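Automation on the Floor > Small shops
Thread: Put an arm on our produce packing practice table, here is what changed for us

ladle_and_crate
Posted Friday, September 13, 2019

OK so I've been promising an update since January and I finally have one! For anyone new, I work at Skovstead, we pack mixed vegetable boxes, and there are 14 of us on the day shift. Management brought in a robot arm to take over some of the picking, and before it goes anywhere near real produce we get to teach it on toy vegetables. I am on the teaching crew and I love it, way more than I thought I would.

My old job was the same reach and drop all day long. My shoulder knew every inch of it. Now I set up the table, watch the arm try, write down what it grabbed badly and change the setup for the next go. It's slow and fussy and I come home with things to talk about.

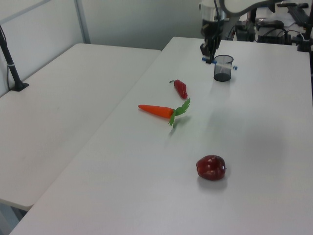 Practice table with the carrot, the chili, the bell pepper and the mesh cup. Gripper down by the cup.

The carrot is the one everybody has opinions on because of those leaves. The bell pepper is lumpy all over, so where you decide to grab it matters a lot. We log 20 tries per item before we swap anything.

brinewater
Nice setup! What are you using to log the tries? We had a paper sheet at Drimeck and it was a mess by lunch.

ladle_and_crate
Spreadsheet on a tablet, one row per try, plus a notes column that has turned into a diary. We're at 342 rows.

palletjack_blues
Glad you're having fun, and I mean that, but you're the one who got picked for the teaching crew. What about the people who didn't? At my place the arm came in, two folks got the interesting work and the rest got a faster line to keep up with. Nobody asked them.

ladle_and_crate
Fair question. Three of us are on the crew right now and it rotates every month, that was our one big ask and we got it in writing. The line speed hasn't changed. I can't promise it won't.

palletjack_blues
Rotation in writing is better than we got. Get the line speed in writing too.

onion_dept
I'm with palletjack on this. Also toys don't bruise. A plastic pepper will forgive a squeeze that ruins a real one, so I'd be careful about reading much into those 342 rows.

brinewater
Disagree a little, onion. Toys are great for learning where to grab and how to come down on the thing. How hard to squeeze is a second round. We did it in that order and I'd do it again.

onion_dept
Sure, as long as there is a second round. Ours got skipped and we threw out 200 tomatoes the first morning.

ladle_and_crate
Ouch!! Second round is on the plan, with real carrots first. I'll push for soft stuff to get its own week.

crumbtray
Does anyone know if the Ekance training days are worth it for people coming off the line? My boss offered and I've never touched a robot.

brinewater
Go! I went in knowing nothing. Bring your own questions from the floor, the trainers liked those best.

ladle_and_crate
Seconding that, take the day. And crumbtray, start a thread when you get back, I want to hear how it went.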